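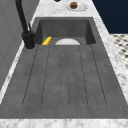 Foranora College, Automation and Daily Life
Notes for session 6: Can a machine wash up yet?
Tutor: Marthinus Mokgethi

Please read these notes before the session and bring your answers to the three tasks at the end. English is my third language, so if a sentence is not clear, write to me and I will say it again in a different way.

6.1 Where we stopped last time

In session 5 we spoke about the machines which already do a household chore well. The dishwasher is the best known. It washes in a closed box, with hot water from moving arms, and it does not need to know what a plate is. The person does the difficult part before the door is closed and again after it is opened. Several of you wrote in the homework that "washing up is already solved". I would like you to look at this opinion again, and ask who clears the sink.

6.2 The chore as a list of small jobs

When we say "clear the sink", we mean many jobs at once. Something must be found, also when half of it is hidden behind an edge. Somebody must decide if it is food, a tool or rubbish. It must be held without breaking it, lifted over the rim, and put in a place which makes sense. A child of eight does all this while talking about school.

For a machine, each of these is a separate problem, and a mistake in the first one is carried into all the others. If it takes a bowl for a plate, it will close its fingers at the wrong height.

6.3 Why the work is practised in simulation

A real kitchen is slow and dishes are expensive. For this reason much of the practice is done in a computer model of a kitchen, where a dropped dish costs nothing and the room can be set up again in a moment. The model may change the objects each time, while the sink and the tap remain in their place.
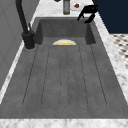 Fig. 6.1 Simulated kitchen: open gripper over the far right corner of the sink, white dish near the deep end of the basin.

Consider the dish from the side of the gripper. It is low, the deeper bowl begins just behind it, and the tall tap takes away part of the space on the left. Two fingers can hold a dish by its rim, but then one finger must go inside and one outside, and the hand must be turned to the correct angle before it goes down. A person would perhaps slide the dish to the wall first and tip it up. This kind of small trick is hard to write as a rule.

6.4 What the numbers tell us, and what they do not

For our course exercise, called Kekana, we ran one simple program on a simulated sink task. From 179 attempts, 45 ended with the object standing on the counter. In 2 of these 45 the object was upside down, and we counted them as a success, which you may criticise.

Please remember also that a simulator is kind to the machine. In our exercise there was no grease, no foam and no knife under the water. A program which does well here may do badly in a real kitchen in Flirncombe, and we have no right to promise more.

6.5 Compare with the shop floor

In the Fosano case study (handed out in March) a machine packs jars into boxes all day. It is also picking up and putting down. But the jars are equal, they come from one side, and the light never changes. Make a note of what the factory has arranged for the machine, then ask how much of this a family would accept at home.

Tasks

1. Divide "put away the dry dishes" into small jobs, as in 6.2. Mark the one which you think will fail most often.
2. Write your own rule for what is a success in Kekana. Does the result change?
3. Would you pay for a machine that clears the sink correctly one time in four? One page, please, by hand or typed.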